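## Le petit comptoir, suite

Depuis le mois de mai, j'essaie de ranger la cuisine un peu chaque soir. Je fais sept minutes, pas plus, avec le minuteur. C'est une idée de Marloes, ma voisine à Skorudbridge, et je la trouve bonne — même si je triche quelquefois.

Hier je me suis occupée du comptoir. J'aime beaucoup ce bois à bandes claires et rousses, mais chez moi il attire toutes les choses qui n'ont pas encore de place.

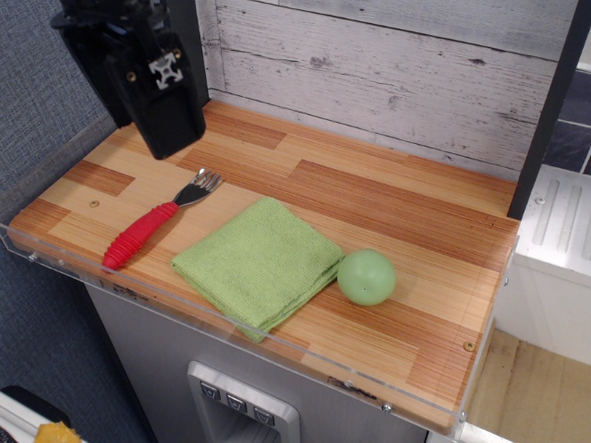

*Le comptoir vers 20 heures, avec la fourchette rouge et le chiffon vert.*

La fourchette va dans le tiroir du haut. Son gros manche rouge prend de la place, alors je la pose seule au fond. Le chiffon, je le plie toujours en carré — ma mère faisait comme cela. Pour la petite boule vert pâle, je n'ai pas encore décidé. Irja propose le panier à fruits, moi je préfère l'étagère.

Demain je commence les épices. J'ai cinq pots sans étiquette et j'ai un peu peur de les ouvrir.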